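Urgencias pediátricas de Brudby

La unidad de urgencias pediátricas de Brudby es el servicio que atiende a niños y adolescentes de toda la comarca de Hatwood. La conozco bien porque trabajé en ella bastantes años, así que perdonad si esta entrada me sale más charlada de lo normal – las fichas secas nunca se me han dado bien.

Tiene 16 boxes, 2 de ellos reservados para reanimación, y recibe pacientes hasta los 14 años. Los mayores pasan al edificio Bennani, al otro lado del aparcamiento (y sí, lloviendo se hace larguísimo).

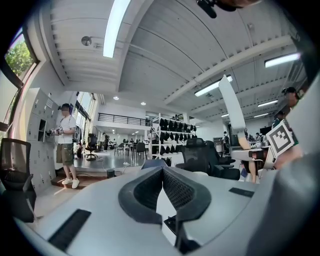
El triaje lo hace siempre enfermería, con la escala Zitley, que ordena a los niños por gravedad y no por hora de llegada. A mí me costó cogerle el truco, pero luego me encantaba. En diciembre, con la bronquiolitis, se llenaba todo, y un invierno llegamos a 2327 visitas en un solo mes, ¡menuda locura!

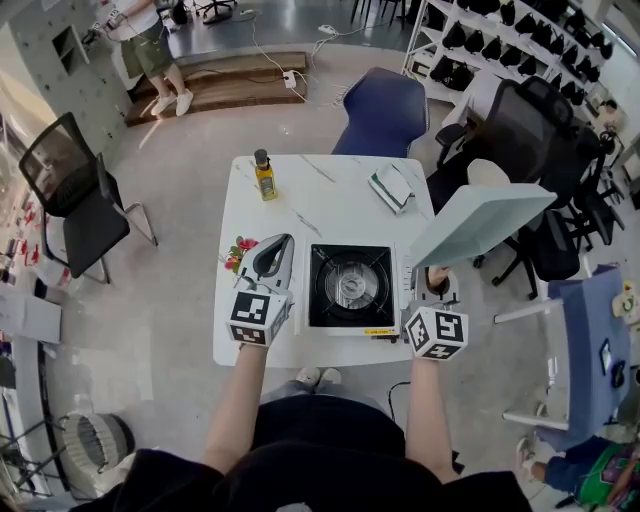
Aparte de la asistencia, la unidad forma a residentes, que rotan también por el turno de noche. Yo prefería ese turno, sobre todo a partir de las cuatro de la madrugada, cuando por fin se podía cenar algo.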